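I'd been at the Goltby lab for maybe ten minutes before I got completely hooked on watching a robot hesitate. It comes down over the table, slows, stops, shifts a hair to one side, and only then goes for it. I kept holding my breath!

The hesitation is the whole project. The team calls its method Arnberg (after a street, I was told, and no one would say which), and it teaches an arm to pick up small, flimsy, see-through things by watching through a camera down at the gripper. Up close everything turns to mush for a lens like that. So the software makes a guess, scores how much it trusts the guess, and if the score is low it moves a little and looks again. 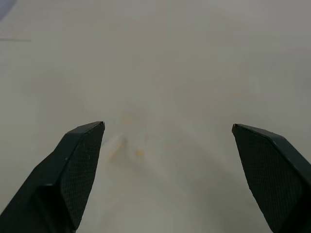 Why not just use a sharper camera?

The team tried one in March, and it was bigger, slower to focus and kept bumping the table, so they went back to the small one and put the effort into the software.

They trained it on 1,032 grasps, all steered by hand, which sounds like a lot until you hear what other labs feed their machines. In the test I sat in on, the arm got 30 out of 40 tries. The older method, Joltov, which looks once and commits, managed four on the same set. Four! I felt a bit sorry for it.

The catch is speed. All that second-guessing eats time, and the folks at MacLeish, who'd like it for their packing line, want it a good deal quicker.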